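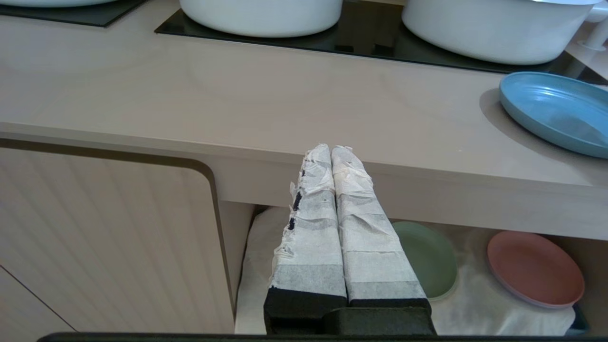

Kusum Pathak told me early on that I was asking the wrong thing. Forget what people cook, she said, and ask them when they stop stirring to go do something else. I changed the whole interview guide that night, and I'm glad I did.

Search this journal Enter keyword Go

4.2 Leaving the stove

So let me get to what the 40 households in Gildale told me. I had gone in thinking that supper was one job with a start and an end. For most of my cooks it was a bunch of small jobs, with homework, phone calls and laundry squeezed in between (I do this too, and I had never noticed!). Across the diaries I coded 194 breaks in cooking, and 19 of the households wrote down at least one every single evening.

Figure 1. Two white pots on a glass cooktop, with the counter in front.

The kind of break mattered a lot. Short ones – letting the dog out, signing a school form – hardly ever made it into the interviews, even when they were in the diary. People just didn't think of them as stopping. The longer ones came with a story, and often with some guilt about it. One woman in Trimau kept a kitchen chair by the door so she could sit on the step and still hear the timer, and she called that "being in the kitchen." I coded it as a break, then went back and took it out.

I also had 5 diaries with no breaks at all. I called those families again in February, and three of them said they had only written down the food.

Home Issues Authors Submit About

Contact the editors | Copyright Drumum Press | Back to top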